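Too Loud to Eat: What I Learned About Noise in the Coslow Dining Room

July - By Cosimo Sartori 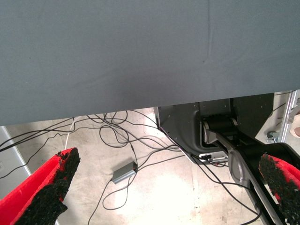
Gray cloth over a tabletop or platform, hem hanging at a slant.

My project started with a headache. I eat lunch in the Coslow dining room most days, and by the time I'd finished my soup I usually wanted to go sit in a closet. My friends said I was being dramatic (fair), but then one of them started wearing earplugs to lunch, so I figured I had a topic.

We had to pick something for the Ullorari course that affected people on campus and could be looked into without spending real money. I wrote down three ideas, and two of them were about parking, so noise it was.

What the room is like

Coslow is 900 square feet, which sounds big until you put lunch in it. The floor is tile, the ceiling is painted concrete, and one long wall is nearly all window. Some 400 people come through on a normal day, and I swear half of them own a metal water bottle that they drop. There's also the tray return, which is basically a drum kit.

I learned pretty early that a room like this has two problems and people mix them up all the time. One is how much noise gets made. The other is how long it hangs around, which is called reverberation. Hard surfaces bounce sound back into the room, so your voice is competing with the leftovers of everyone else's voice. Then you talk louder, and so does the next table, and up it goes! There's a name for that too, the Lombard effect, and once I'd read about it I couldn't stop hearing it.

What I did

I spent 2 weeks sitting in the same corner at lunch with a sound level app on my phone. I know a phone isn't a proper meter. My instructor reminded me of this more than once, and I've tried to be careful and only compare my own readings with each other. I wrote down the level when I sat down, at the busiest point, and again when things were thinning out.

For comparison I took the same readings at Aranda, the cafe on Iver Street. It's an old building with a wood floor, heavy curtains, padded benches and cloths on the tables. It also serves better soup, so this part of the research was not a hardship.

I made a short survey as well and got 39 people to fill it in. I asked whether they could hear the person across from them, whether noise had ever made them leave early, and what bothered them most. I left a blank box at the end, and that was where all the good stuff turned up.

What I found

Coslow was louder than Aranda every time I measured, even on slow days. I expected that, but I was surprised by how quickly it got loud. It would be fine, fine, fine, and then a few more tables would fill up and suddenly I was leaning in to hear anybody. Aranda climbed much more gently.

Most people in the survey said they'd had trouble following a conversation at lunch. Several wrote that they take their food outside or back to their room. One person who wears hearing aids wrote a whole paragraph about giving up on group lunches, and I think about that one a lot. I had been treating this as an annoyance, and for some people it decides who they get to eat with.

The biggest complaint was the tray return, ahead of voices and the music. I hadn't even put it on my list of choices. People wrote it in.

What might help

From what I read, soft stuff helps with echo, but how much depends on how thick it is and where you put it. A thin tablecloth does a nice job on the clatter of plates and forks and very little for voices. For voices you want thick absorbing panels, usually on the ceiling or high on the walls. Heavy curtains with lots of folds are somewhere in the middle - better than bare glass, not as good as panels.

My suggestions, cheapest first, are rubber mats at the tray return, felt pads on the chair legs, turning the music down at the busiest time, and then ceiling panels if there's ever a budget. I'd also love one corner set aside as a quieter spot, away from the trays and the window wall.

What I'd change

I should have measured at dinner too. I also wish I'd borrowed a real meter from the start, and asked people where they usually sit, because the far end by the coats felt calmer to me and I have no data on it at all. If someone takes this on next year, start there, and ask me for my spreadsheet. It's messy but the numbers are all in it.

Last updated: July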